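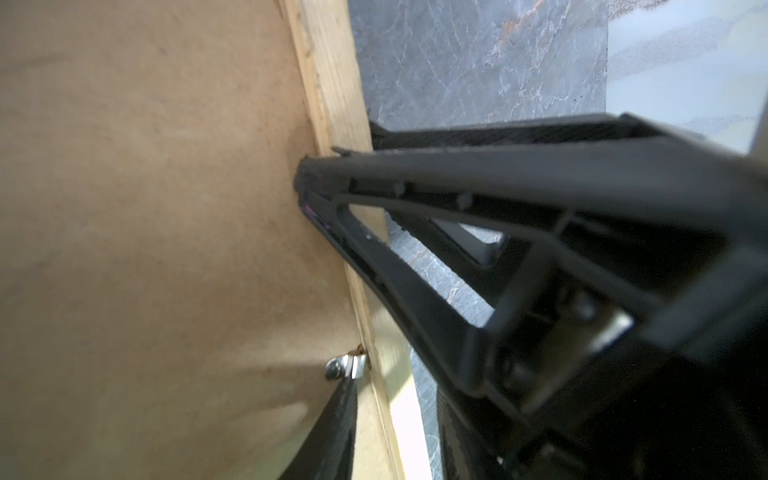
**Figure 6.** Hardboard panel with a strip of unfinished pine along one edge, next to a gray marble-patterned surface. Faint mottling and a few darker specks show on the board; the upper stretch of the pine is slightly rough.

### 4.3 Grading by surface marks

The Flindberg guide asks a grader to look at the face of a panel, look at its frame, and give one grade for the two together. It is quick, it is cheap, and people who sort reclaimed furniture parts for a living seem to like it. We were less sure, and the results in this section have not made us more so.

Our first doubt concerns the face. Hardboard is made from pressed wood fiber, and a plain unpainted sheet is seldom one even color. The panel in Figure 6 is typical of the material in this respect: a matte brown with faint mottling, some specks, and lighter patches where light falls on it. Under the guide, "discoloration" lowers a grade. The guide doesn't say how a grader is to tell discoloration from the ordinary look of the board, or from the light in the room. In the written notes that graders left with their scores, the words "stain," "patchy" and "faded" were often used by one person about a panel that another person called clean.

We don't think this is carelessness. The graders at the Zurach depot worked at a table under a window, and those at the Traleson depot worked under ceiling lamps in a room with no daylight. Each group was consistent within itself to a fair degree. The trouble came when the same panel traveled from one depot to the other. A soft light patch on a brown board looks much like a rubbed or bleached patch until the board is turned, and the guide doesn't tell anyone to turn the board. Some graders did it anyway, out of habit.

The second doubt concerns the frame. Most of the panels in the main set had pine edging of some kind, usually left bare. Bare pine gets rough where it has been cut across or against the grain, and it also gets rough where it has been knocked about. The guide counts both as "edge wear." In Figure 6 the grain lines of the strip can be made out, and the wood has a slightly splintered texture along its upper stretch, while the lower part is too bright to judge. A grader working from this view alone would have to give a grade for the whole strip from the part that can be read. We suspect that this happens at the sorting table too, where the near end of a frame gets a good look and the far end gets a glance.

#### 4.3.1 Repeat grading

The main set held 527 panels. From these we drew 99 for repeat grading, choosing by lot within each depot. Each of the 99 was graded by 10 people, who had all used the guide at work before the study began and who did not see one another's scores. The full instructions are in Appendix B. Awuor Obura ran the sessions at Zurach and Siwan Gough ran those at Traleson; neither took part in the grading.

The supporters of the guide have argued that small differences in judgment cancel out across a large stock. That would be true if the differences were random, and ours were not. Graders who marked down for color did so across the board, on thin panels and thick ones, on panels with frames and panels without. Graders who marked down for rough edges were just as steady about it. A depot staffed by the first kind of grader will throw out sound hardboard, and a depot staffed by the second kind will throw out sound pine. Adding more panels to the stock does nothing to fix this.

We also tried giving the face and the frame separate grades, as the earlier Laizer report suggested. Agreement on the frame improved. Agreement on the face did not, and on the plainest boards it became a little worse, perhaps because graders who had nothing else to look at began to look for something. Splitting the grade is still worth doing in our view, if only so that a reader of the record can tell which part was thought to be poor. We would not claim more for it than that.

#### 4.3.2 Does the grade predict anything?

A grade might be useful even if people disagree on it, provided that low grades go with panels that fail sooner. This is the claim made most often in favor of the guide, and we could find little behind it. The Laizer report states that graded stock "performs well in reuse," but the stock it describes had already been sorted, so there was no low-graded group to compare with. Panels that had been thrown out could hardly be seen to fail.

To get around this we kept the low-graded panels and put them through the same loading test as the rest. The test is simple. The panel is held at its edges, a flat weight is set in the middle, and the sag is measured at the start and again after 6 weeks. We used the same room for all panels, and the same weight.

Sag went with board thickness and with the distance between the held edges, as anyone would expect. Once these were taken into account, the grade for the face added almost nothing. The grade for the frame added a little, and most of that came from a small group of panels in which the joint between board and pine had opened. The guide doesn't mention that joint. It can be checked by pressing lightly near the edge and feeling for movement, and it takes less time than arguing over a speck.

There are limits to what we can say from this. A still load in a dry room is a mild test, and panels in use are leaned on, dropped, and put away damp. Damp in particular worries us. Hardboard that has taken up water and dried again may keep a mark, and in that case a stain would be telling the grader something real. We had no record of which panels had been wet in the past and so we cannot separate old water marks from the rest of the mottling. Neither, we would add, can the graders. When asked after the sessions how they knew a water mark when they saw one, they gave answers that did not agree with each other, and two of the answers were opposites.

#### 4.3.3 Photographs as a substitute

It has been proposed that grading be done from photographs, so that one trained person could cover several depots. We looked into this with some hope — it would at least remove the differences between rooms. What it removes at the table it brings back at the camera. Pale wood is the hardest case. In Figure 6 the pine becomes more washed out toward the bottom, and the grain that would show a crack or a lifted splinter is hard to follow there. The light area past the marble-patterned surface, at upper right, is brighter still, and its speckled texture is only faint. Brown board holds up better, yet the light patches on it raise the same question as before, and a photograph can't be tilted toward the window to settle it.

Nor does a single view give the thickness of a board or the state of its joint, the two things that mattered most in the loading test. A second view along the edge would help with the first. For the second, somebody has to put a hand on the panel. If somebody has to do that in any case, the saving in time begins to look thin, and we have not seen a costing from the supporters of photo grading that includes it.

Background surfaces deserve a word as well. Patterned tables were common at both depots, and the gray marble pattern with pale veins in Figure 6 is the sort of thing we mean. On a framed panel the pattern mostly does no harm, as the pine makes a clear line between the board and whatever is beyond it. On an unframed panel with a chipped edge, a veined pattern can be read as part of the damage. Graders working from prints made this mistake and, in most cases, caught it when shown the panel itself. A plain cloth under the panel would be an easy remedy. We did not test one.

#### 4.3.4 Changes made for the second round

For the second round, begun in January, the face grade was dropped from the sorting decision and kept only as a written note. Graders were told to tilt each panel before writing the note, to run a thumb along the full length of any bare pine edge, and to press near each joint. Traleson kept the old form in use beside the new one for its own records. The two forms are compared in Section 5, where the smaller number of unframed panels makes some of the comparisons weaker than we would like.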